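Home > Guides > Foredia Collection Station > Section 4
Reading time: 3 min

4. Recording Two-Arm Tidying Episodes

This section applies to operators collecting demonstrations in furnished rooms with the Foredia station. Complete Section 3 (Arm Alignment) before proceeding.

4.1 Preparing the room

1. Place the litter items listed on the task card on the floor. Vary their positions between episodes.
2. Set the wastebasket within reach of both arms.
3. Confirm that arm cables can travel freely through the full range of motion.
4. Open a new session on the console and enter the room code.

CAUTION: Keep hands and feet outside the marked work area while the arms are powered.

4.2 Recording an episode

1. Move both arms to the start pose and press Record.
2. Steady the wastebasket by its rim with the left gripper.
3. Pick up one item with the right gripper and bring it over the opening before releasing it.
4. Return for the next item. Do not let go of the rim between items.
5. When the last item on the card has been placed, return both arms to the start pose and press Stop.

An episode may not exceed 55 seconds. Longer recordings are rejected at upload.

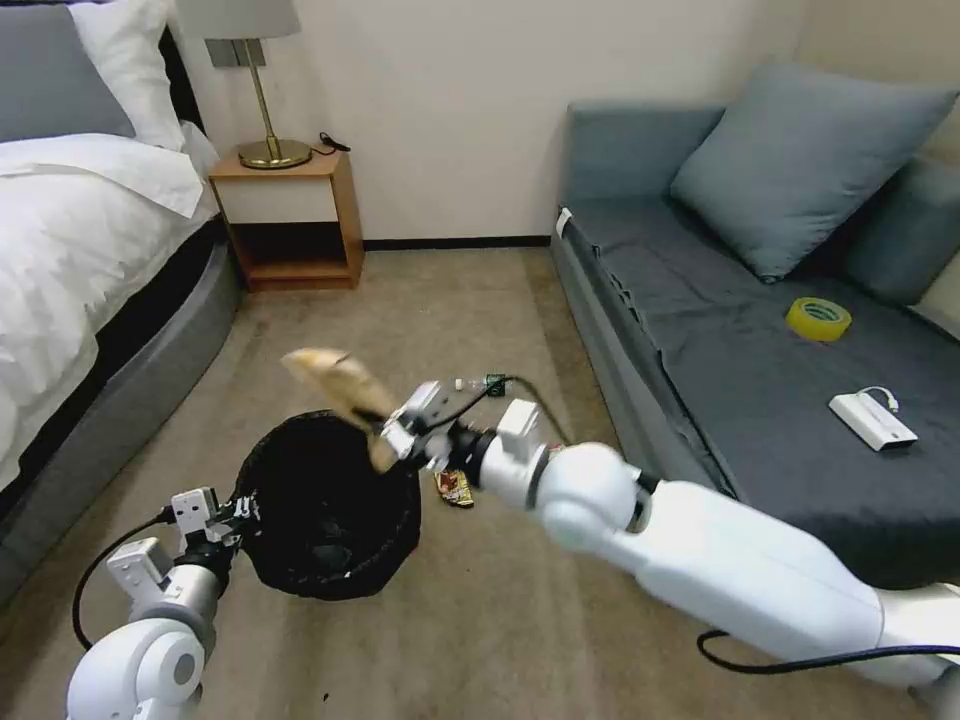
Nabila Nugroho, on reviewing the draft of this section, asked that operators be told to keep their slow or clumsy grasps, as a model trained only on clean first attempts has no examples of recovery to draw on. The rule in 4.3 was revised accordingly.

4.3 Labeling

1. Mark the episode Complete if every listed item ended in the basket, including after a second or third attempt.
2. Mark it Partial if one or more items remained on the floor.
3. Mark it Discard only if the basket tipped over, a person entered the work area, or a camera lost its signal.

NOTE: Do not trim failed grasps from a Complete episode.

4.4 Session quotas

Each room requires 40 Complete episodes. Partial episodes are stored separately and do not count toward the quota. After the quota is met, rearrange the furniture or move to the next room on the Pliltalton schedule.

4.5 Upload

1. Connect the station to the Sinaga server and select Upload Session.
2. Wait for the check to finish. Code 66 indicates mismatched arm and camera clocks; repeat the clock procedure in Section 2 and record the session again.
3. Do not delete local copies until the server reports Received.

Previous | Contents | Next: 5. Station Shutdown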